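Startseite > Haushalt & Reinigung > Tücher im Test

Drucken | Artikel per E-Mail senden

Mikrofasertuch Mokik von Graltudico: Spiegelreinigung ohne Glasreiniger

Von Antigoni Andreadis

Das Mokik wird von Graltudico als Glas- und Spiegeltuch verkauft, erhältlich im 2er-Pack, Farbe Blau. Der Anbieter empfiehlt die Anwendung nur mit Leitungswasser. Geprüft wurde an Spiegeln und Glastüren im Haushalt, als Vergleich diente das ältere Zavala mit glatter, gewebter Oberfläche.

Material und Verarbeitung

Das Mokik hat einen kurzen, dichten Flor und ist deutlich dicker als das Zavala. Die Kanten sind umkettelt, die Naht läuft gerade und zeigt keine losen Fäden. Das Etikett ist eingenäht und sollte vor dem ersten Gebrauch abgetrennt werden – es ist steif und hinterlässt auf Acrylglas feine Spuren. Vor dem ersten Einsatz einmal separat waschen, das Tuch gibt anfangs etwas Farbe ab.

Anwendung am Schrankspiegel

Für hohe, schmale Spiegel an Schranktüren ist das Format fast zu groß. Ausgebreitet lässt es sich schlecht führen, gerafft liegt es besser in der Hand. Gewischt wird in senkrechten Bahnen von oben nach unten, mit mäßigem Druck. Die freie Hand stabilisiert bei Bedarf die Tür, möglichst am Rahmen, da Fingerkuppen auf dem Glas sofort neue Abdrücke setzen.

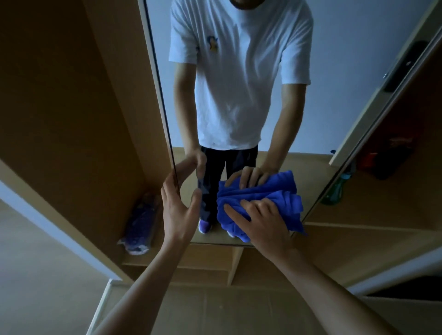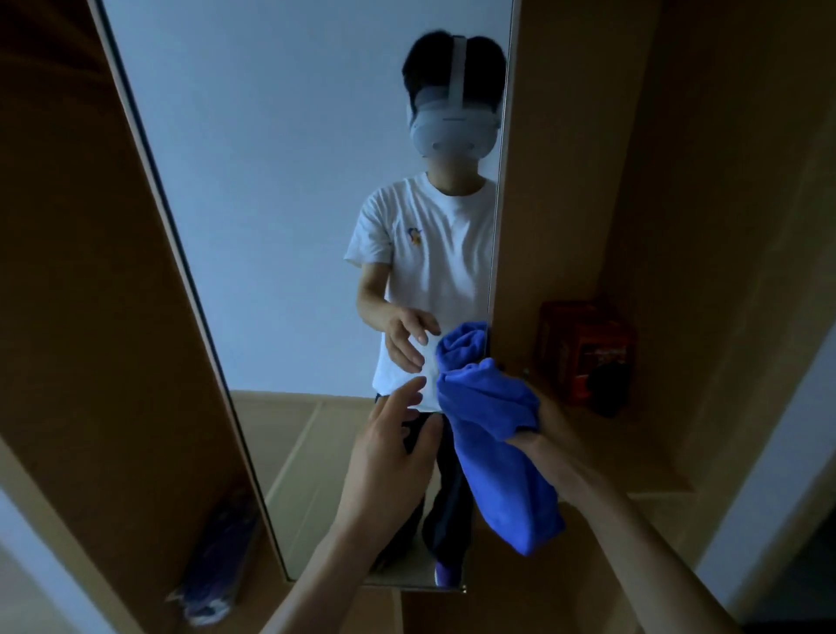 Schrankspiegel mit blauem Mikrofasertuch, gerafft geführt

Fingerabdrücke und angetrocknete Wasserspritzer löst das leicht feuchte Tuch in einem Durchgang. Bei Haarspray reicht Wasser nicht aus, hier war ein Tropfen Spülmittel nötig. Zu nass verwendet, zieht das Mokik Schlieren, die erst im Gegenlicht auffallen. Gut ausgewrungen tritt das kaum auf. Nachpoliert wurde mit dem zweiten, trockenen Tuch aus der Packung. Fusseln blieben nach der ersten Wäsche keine zurück.

An der Rahmenkante zeigt sich der Nachteil der Dicke: In den Winkel zwischen Glas und Leiste kommt das Zavala besser hinein. Auf der Fläche nimmt das Mokik dafür mehr Wasser auf und muss seltener ausgewrungen werden.

Pflege

Waschbar bei 60 Grad, ohne Weichspüler. Nach mehr als 20 Wäschen ist der Flor etwas flacher, die Reinigungsleistung auf Glas unverändert. Der Trockner ist laut Etikett nicht zugelassen – auf der Leine trocknet das Tuch über Nacht.

Bewertung

Für große Glasflächen empfehlenswert, für Sprossen und enge Rahmen nur bedingt. Wer bereits ein glattes Glastuch besitzt, sollte es für die Kanten behalten.

Kontakt | Impressum | © Ekgate Haushaltstests | Nach oben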